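4. Rules for recording household manipulation with hand-held grippers

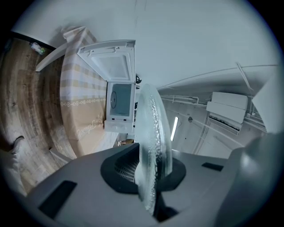

Figure 3. View from the gripper camera during a microwave task. The glass plate stands upright in front of the gripper; the microwave door is open and the turntable is inside.

4.1 What the existing rules cover

Written rules for collecting demonstrations with hand-held grippers have grown quickly, and most of them are longer than they are useful. We compared the two sets used by the groups contributing to our pool: the Skiven protocol, which runs to 126 numbered clauses, and the shorter Moltska house guide. Both are written as if following them were enough to make the recordings fit for training. We doubt this, and the rest of this section explains why.

The two documents agree on the basics. Each requires that the task be named before recording starts, that the operator keep the free hand out of the workspace, and that a recording be discarded if the operator speaks to someone partway through. Each also requires a check of the gripper's opening width at the start of a session. These are sensible demands and we have no quarrel with them. They are also the demands that were already being met by operators who had never read either document, as far as we can tell from the older recordings in the pool.

Where the documents differ, the differences look more like habit than evidence. Skiven asks for a pause of 2 seconds at the start and end of every recording. Moltska asks for no pause and warns that idle frames teach a policy to hesitate. Neither cites a test. We found no record that either group had tried the other's rule, even on a single task.

4.2 The trouble with "clear view"

The clause that causes the most argument is the one on visibility. Skiven states that "the object and the target shall remain in clear view for the whole of the approach." Moltska says nearly the same thing in looser language. Reviewers are expected to reject recordings that fail.

Figure 3 shows why we think the clause can't be applied as written. The plate is clear glass with a pebbled surface, and from the gripper camera it is close to edge-on, so what should be a broad disk appears as a tall, narrow oval. Its upper part also overlaps the front of the microwave. A strict reviewer could say the target is partly blocked. A lenient one could say that the open door and the inside of the oven are easy to make out, and that the plate is transparent anyway. Both would be reading the same sentence correctly.

The wide lens adds to the difficulty. The floor planks in Figure 3 bend strongly toward the left side, and the picture takes in a good deal of ceiling, pipework and an air conditioner that have no bearing on the task. Skiven asks reviewers to judge "alignment of the object with the opening" by eye. With this amount of distortion we would not trust an eye, ours included – and the protocol gives no correction procedure and no reference grid.

One might answer that experienced reviewers manage well enough. Perhaps they do, but the claim needs testing. In our pool, the reviewing was done by the same people who had trained the operators, using the same document. Agreement between them shows that they share a reading of the rule. It says little about whether the recordings they pass are better than the ones they throw out.

4.3 Rules about the room

Both documents also regulate the setting. Skiven requires "a tidy and representative domestic environment," a phrase that seems to pull in two directions at once. Representative homes have things on the floor. The setting in Figure 3 includes a checkered tablecloth, a shoe and a small plastic bottle, and a literal reading of "tidy" would have someone clear the last two away before work began. We would leave them. If the purpose is to train a policy that works in ordinary rooms, a rule that strips the rooms bare works against that purpose.

There is a separate safety question, which the tidy-room clause is sometimes used to settle and should not be. Objects underfoot are a trip hazard for an operator who is watching a tool. That calls for a marked standing area, checked before the session. It doesn't call for a ban on objects anywhere within range of a wide-angle camera. The Moltska guide runs the two together in a single sentence, and we found operators clearing shelves across the room to satisfy it.

Glassware gets surprisingly little attention. Skiven has one clause on fragile items, limited to inspection for chips. Neither document sets a limit on how far a glass item may be lifted above a hard floor, and neither says what an operator should do if the grip begins to slip. For a protocol that devotes four clauses to file naming, we find this hard to defend.

4.4 What we kept

For the Fatier collection we cut the rules down to those that a reviewer could apply without guessing. The visibility clause was replaced by a plain record: the reviewer notes whether the object overlaps the target in the gripper view at the moment the approach begins, and passes the recording either way. Overlap becomes a label that later users can filter on. The tidy-room clause was dropped, and the standing-area check took its place. We kept the Skiven pause for want of any reason to prefer one choice over the other, and we say so in the release notes.

We then had about 1000 older recordings labeled again under the reduced rules. The exercise was useful mainly for showing how often the old rejection notes gave no reason beyond the clause number. We do not claim that the reduced set yields better policies. That would require training on both selections under matched conditions, and the budget did not stretch to it. The one earlier study usually cited in favor of long protocols, the Kauppinen trial, changed the operators and the rules at the same time and so cannot separate the two.

Until somebody runs that comparison, we would ask that compliance with a protocol be reported as just that. Several data releases now describe their recordings as "quality assured" on the strength of a signed checklist. A signed checklist tells a reader which document the operators were given, and the reader should be able to see the document too.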